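Ticket: Brown table covering lifting and wrinkling
Category: Furniture and surfaces
Location: Burkthorpe, main workroom
Status: Open, waiting on second roll
Opened by: Esperanza Aguirre
Handled by: Calum Shearer

Esperanza Aguirre, 9:40 am

Hi all! First off, I love the brown covering on the big work table and I don't want to lose it. It's the nicest surface we've had: no glare from the ceiling lights, small stuff shows up well against it, and it doesn't scratch like the bare top did. But it's started to ripple. I first noticed it along the long side nearest the door, and now there are soft wrinkles further in too. When I slide a sheet of paper over it the paper catches. Can we get it flat again without starting over?

Calum Shearer, 10:15 am

Great, a surface ticket! I put that covering down myself so I feel responsible. A few questions before I come over with the roller. Is it stuck down everywhere, or can you get a fingernail under it at the edges? Has anybody wiped it with anything stronger than a damp cloth? And is the heater under that side still running in the mornings?

Esperanza Aguirre, 10:32 am

Fingernail goes under at the door end, easily. The other corners are tight. Only damp cloths as far as I know, but Craig did the October clean so I'll ask him. Heater yes, from 7 until lunch.

Craig Rutherford, 11:05 am

Guilty, sort of. I used the Cundach spray on two sticky patches, left there by old tape. Came up beautifully! I rinsed it after, but I might have been generous with the water.

Calum Shearer, 11:20 am

Thanks Craig, that helps a lot. Water getting in at a loose edge plus a heater underneath would do exactly this. Don't press the wrinkles down by hand, please, you'll only push them into creases and creases stay. Heater off for now, and leave the surface alone until I've had a look.
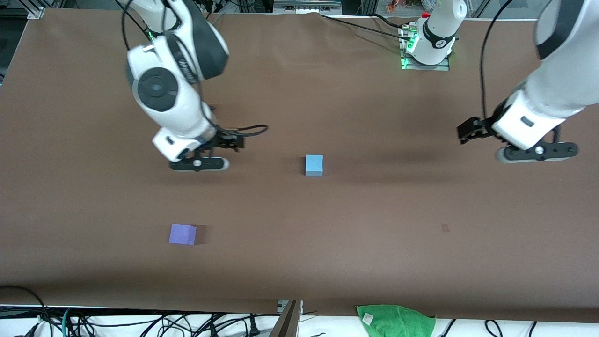 Wrinkles like these come in two kinds, and they need different fixes. A bubble has air under it and moves when you push it. A ripple is the sheet itself having grown a bit, and it stays put. What we've got is mostly the second kind, and it's mild: the brown still looks matte and even, the wrinkling is slight, and the two little foam cubes are sitting on it without any bother. So I don't see a reason to strip it. I want to lift the door end, let it dry, and lay it back down with some tension.

Calum Shearer, 2:10 pm

Went over it with a long ruler. Highest ripple is 2 mm, which is better than I feared. Lifted the door end back 80 cm and it came up clean, hardly any glue left on the table top. There was damp underneath, right where Craig said he'd sprayed. Left it folded back with a fan on it. Please don't put boxes on the folded part – it will take a mark.

Hülya Karakaya, 2:25 pm

Can I put in a word for the floor while you're there? It's white, so every bit of glue and brown fluff shows. I swept this morning and was very proud of it! If you're trimming the edge, could you tape some paper down first?

Calum Shearer, 2:31 pm

Will do, and I'll go around the cables with the small brush as well.

Calum Shearer, 4:50 pm

Update. Underside felt dry so I had a go. What I did, in case someone has to repeat it:

Wiped the table top with a dry cloth. Put a thin coat of the Ghanem paste on the table only, nothing on the back of the sheet. Waited 17 minutes (the tub says 15, I was on the phone). Laid the sheet back from the middle toward the door with the soft roller, pulling gently with the other hand. Trimmed the overhang with a new blade.

Result: door end is flat! Really pleased with it. The ripples further in are lower but still there, and I can feel one of them with my palm. I tried the roller on it and it just traveled sideways.

Esperanza Aguirre, 5:05 pm

Oh that is SO much better. Paper slides over the door end now. I can live with the others for the time being.

Lorna Rankin, 5:20 pm

We have part of a roll left in the store, the Irard one, same brown. I measured it and it's 22 cm too short to do the whole table. Shall I order a full one? Supplier says two weeks.

Calum Shearer, 5:28 pm

Yes please, order it, and keep the short piece for patches. If the middle hasn't settled with the heater off by the time it arrives, I'll redo the lot in one piece. Craig, no more spray on this one, just a wrung-out cloth. Leaving the ticket open.

Craig Rutherford, 5:30 pm

Understood! Spray is back in the cupboard.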